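Zerbridge Robotics Club – Two-Arm Bench Guide
Section 2: The Mug and Coaster Task

Welcome to the best bench in the club! The Skekar task looks simple – move mugs from the pink tray onto coasters along the back – and it will teach you more about grasping than a month of reading.

Setting up

1. Check that both arm bases are tight on the rail.
2. Put the pink tray in the middle of the table and lay the coasters along the back edge.
3. Stand your mugs on the tray and vary where the handles point. Mixed handles make the fun runs!
4. Bring both arms in over the table with the grippers clear of the tray.
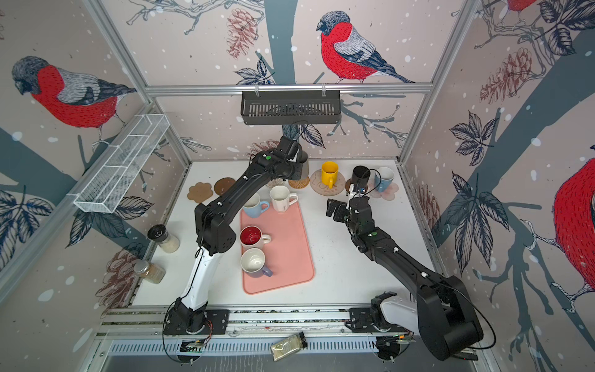
5. Start the Henason script and set speed to 20 percent. Leave it there until you have a clean run.

CAUTION: Keep hands outside the panels while the arms are powered. Look over the cables at the grippers before every run.

Using the wrist view

Open the wrist view and go slow. Both fingers should show at the bottom, spread apart, with coasters and mugs beyond them. Pick a bare coaster as your first target.

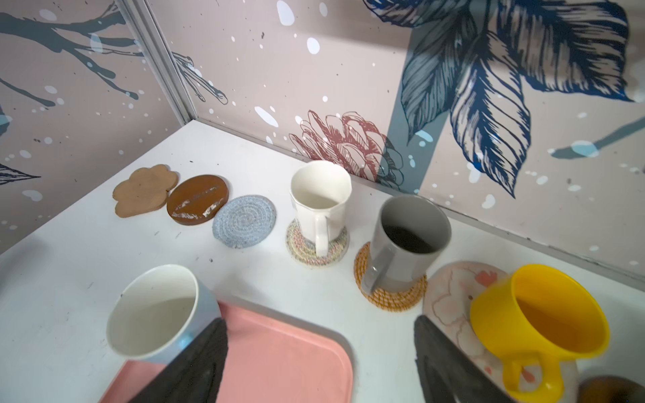

NOTES

A leaning mug counts as a miss, so nudge it and try again. Log every try, good or bad – Clive Dobson wants 100 from each team before the Bickerstaff meet.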